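Lusell Artificial Stems and Mixed Bunches

Hi, and welcome to the faux flower page! I'm Shabnam Farooqui, and I do the buying for our little homewares shop. I used to be a terrible snob about artificial flowers (my mum had a dusty arrangement on top of the telly for most of my childhood, and I can still smell it). Then in February I opened the first carton of Lusell stems and took half of them straight home.

We sell them as single stems or as made-up bunches. The single tulips are the ones people come back for. You get one bloom on a green stem, in red or yellow, and one in a narrow bottle looks lovely on a windowsill. The filler stems have lots of small blossoms and come in a pale blue that goes with nearly everything – I've even put them with orange, which my husband Mohsin still brings up.

The mixed bunches are easier if you don't enjoy fiddling. Pull the leaves apart a bit, bend a couple of the heads outwards and pop the lot in a vase. They arrive squashed flat in their sleeves, so do give them an evening to relax before you decide on the colour or send me a cranky email.

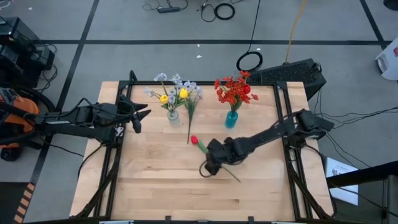 Lavender-blue bunch with yellow tulips in clear glass, red bunch in the turquoise vase, and a single red tulip.

If you're after the bold look, go for red flowers against turquoise. I didn't expect to like that pairing as much as I do! The lavender-blue bunch is much quieter and suits a small vase, where the yellow tulips in the middle get all the attention. Clear glass does show the stems, of course, so I sometimes add a handful of pebbles at home.

Cleaning is simple. A cool hairdryer gets rid of most dust, and a barely damp cloth does the rest. Please keep them out of strong afternoon sun, as the reds are the first to fade. My neighbour Farzana Jadoon has hers in the bathroom and swears by a quick wipe whenever she does the mirror.

Stems and bunches are sold separately from vases, and you're welcome to mix colours in one order. We have 41 of the red tulips left from this delivery, with more due on 05/05/2026. For weddings or cafe tables, orders of 100 stems or more get a better price – email Tariq Dhanial in our trade section and tell him your colours and the height of your vases.

Unused stems can come back to us within a fortnight if they're still in the sleeve. Once you've bent them, they're yours!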